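Vinyl plank over old tile in a hallway, yes or no?

seok_37
Posted November 21, 2025
We have a hallway in Skundesthorpe with ceramic tile from the previous owners. It's 24 feet long. I want to put click vinyl plank over it. The grout lines are wide and a little deep. Do I need to fill them first, or will the underlayment take care of it?

larnia_home
Fill them. I skipped it in our kitchen and by July you could see the grid through the planks. A bag of embossing leveler and one evening is all it takes.

gravelroad
Depends on the plank. If it's a rigid core, most grout lines won't show. Read the install sheet, it gives the widest gap they allow. Mine was fine with no filler.
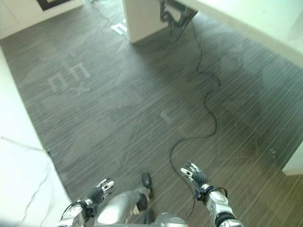 The bigger question is color. Gray with a streaky grain hides dust pretty well but shows every crumb. We went with a mid brown the second time and sweep less.

larnia_home
I don't agree on the rigid core. Ours was rigid core. The joints clicked when you walked on them too — that was the part I minded most.

Yi-an Shin
Check your door clearance before you buy anything. I had to trim 7 doors at our place in Flullton and it took longer than the floor did.

seok_37
Only three doors here, and one already drags. Leveler quote from the store was $309 with labor, so I'll do it myself.

gravelroad
That's way too much for a hallway. Do it yourself, but test one corner first and let it dry overnight.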